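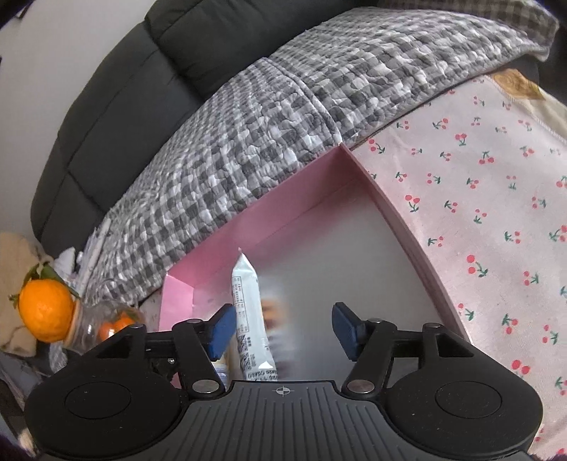
How often should a household water softener be checked for salt?
Once a month is enough for most homes in the Hurkdale service area. Check again after a stretch of heavy use, such as a week with house guests.

Softener settings after the Ladivside changeover

Households on the east side of Hurkdale have been supplied from the Ladivside wells since June. The water from these wells is harder than the old supply. A softener set for the old supply will keep running, but it may use up its capacity before the next scheduled regeneration, and the water will be hard for the last day or two of the cycle. The usual signs are spots on glassware, soap that does not lather well, and a white film on shower doors.

Most softeners installed in the last few decades have a hardness setting on the control head, given in grains per gallon. Look up the hardness for your street on the back of your June bill. If the bill gives the figure in milligrams per liter, divide by 17.1 to get grains. Enter the result and round up to the next whole number. If the house has iron staining in the toilet tank, have the water tested before changing the setting, as dissolved iron takes up resin capacity and has to be allowed for.

Older units with a mechanical timer have no hardness setting. On these, the only adjustment is the number of days between regenerations. Shorten the interval by one day and leave it there for two full cycles. Test strips from the hardware store are accurate enough to judge the result. Take the sample from a cold tap on the softened side, and run the tap for a minute first. 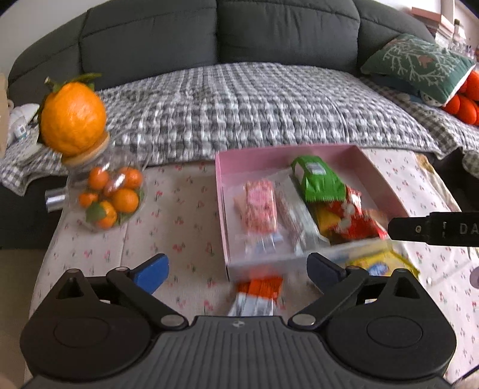
Salt use will go up with the new setting. A unit that regenerates more often draws more brine over the same period, and the tank should be kept at least a quarter full. Do not fill it to the top. A full tank in a damp basement tends to form a hard crust, called a bridge, with an empty space under it. The salt level then looks normal while the brine is weak. Push a broom handle straight down into the salt to check. If it stops well short of the bottom, break the crust gently from above and keep clear of the tank wall and the brine well.

Pellets and crystals can both be used in most tanks. Block salt needs a tank built for it. Rock salt is cheaper but leaves sediment, and a tank run on it should be emptied and rinsed once a year.

Owners of the Kudo twin-tank unit should note that its meter counts gallons used and ignores the calendar. On that unit the capacity figure is left alone and only the hardness is changed. The Rimness cabinet model loses its clock setting in a power cut lasting more than 8 hours. Reset the time of day afterward, or regeneration may start while water is in use. Hard water bypasses the resin during that period.

Outdoor faucets are normally plumbed ahead of the softener and are not affected by any of these settings. Where this is not so, use the bypass valve before watering the garden for long periods.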